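Junhao Cao
2018-08-14

1/ All right, a few of you asked what happened with the big laundry and closet sort-out I kept going on about in April, so I'm going to tell it properly, and it may take me a while because I can't tell anything short. Get a drink. Sit down somewhere soft.

2/ First the background. Our apartment has one closet. It was built by a person who owned perhaps three shirts and a hat. My wife's family, the Lü side, are generous people who give clothes for every occasion, and my side never throws anything out, so you can imagine the two habits meeting behind one sliding door.

3/ I took everything out in one go and piled it on the bed. Everything! Sweaters from college, a raincoat with one working snap, the pants I wore to my cousin's wedding and haven't been able to button again. I will say that if you start this at four in the afternoon you will be sleeping on the couch, so start in the morning.

4/ And then (this is the only place I counted, promise) I counted. 178 pieces, with socks and underwear left out of it. I wrote it on the back of an envelope and stuck it to the fridge and my daughter added a sad face next to it, very small, in green pen.

5/ What went: 24 T-shirts, most of them from fun runs. I felt bad about those for a minute, then I remembered I walked most of the fun runs. The soft ones got cut up for rags and I've been dusting with them ever since, so if you come over and see a 5K logo going along the bookshelf, well, hello.

6/ What stayed: the sweatpants, all of them, no discussion. Also my father's gray cardigan with the leather buttons, which doesn't fit anyone in this house and lives on the top shelf where it can look down on us.

7/ Now, folding. I was raised on the fold where you lay a shirt face down, bring both sides in, and flip the bottom up to the collar. Perfectly good fold. My mother could do a basket of them while talking on the phone, and she never once looked at her hands. I have to look at my hands the whole time or I end up with a sleeve hanging out like a tongue.

8/ The trouble was that I was folding on the bed, and the bed is too soft and too low. Everything slides, you press a crease in and the mattress just gives it back to you, and after an hour of it my lower back was sending me letters. So I moved the whole operation to the dining table, and I cannot tell you what a difference it made. I want to go back and tell myself at twenty-five.

9/ I nearly bought a folding board too, one of those hinged plastic ones from Skudley. I had it in my cart for a week. Then I borrowed my neighbor's, tried it on one polo shirt and one hoodie, and gave it back with a plate of dumplings. Fine for the polo. The hoodie fought me.

10/ What I do now, if it's of use to anybody. I clear the table completely first, cups, mail, the fruit bowl, all of it. I wipe it and let it dry. Then one thing at a time goes down flat, gets smoothed from the middle outward with the side of my hand, and only then do I start folding.

11/ T-shirts in thirds the long way, then in half, then in half again so they'll stand up in the drawer. Pajamas get folded as a set, bottoms inside the top, and I won't be taking questions on that because my grandmother did it and she was right about most things.

12/ Pants and anything with a waistband: lay it flat, one leg over the other, tuck in the little point that sticks out at the seat, and fold down toward the waistband. Heavy gray sweat fabric never goes into a sharp rectangle and I have made my peace with a rough one. It stacks, it fits in the drawer, that'll do.
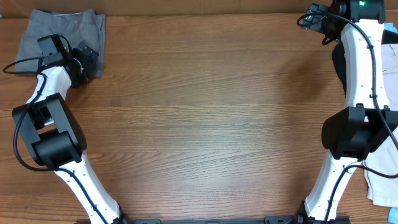
13/ The table itself, since two people have asked me privately. It came from Ciswood, secondhand, and we carried it up the stairs ourselves with a lot of shouting. I love that warm orangey brown and the long grain running the whole length of it. There are darker knots here and there, and my daughter used to say they were islands, and drove her little cars around them.

14/ I did worry about zippers scratching the finish, so jeans and jackets get folded on an old towel. Buttons I don't fuss over.

15/ Drawers! I bought seven fabric dividers from Orasik, the plain cream ones, and they've held up well. Measure your drawers before ordering. I measured mine after, and one divider now holds batteries and birthday candles in the kitchen.

16/ Donations went in two trips, and I'd suggest putting the bags straight in the car. Bags by the front door start to leak. A certain purple scarf made it back to its hook twice and I think it has earned the right to stay.

17/ Still to do: the winter coats, the linen shelf, and a box marked MISC that I've been stepping around since we moved in. If anybody has a way of folding a fitted sheet that works for a person with ordinary-length arms, please write to me, I'd be so grateful.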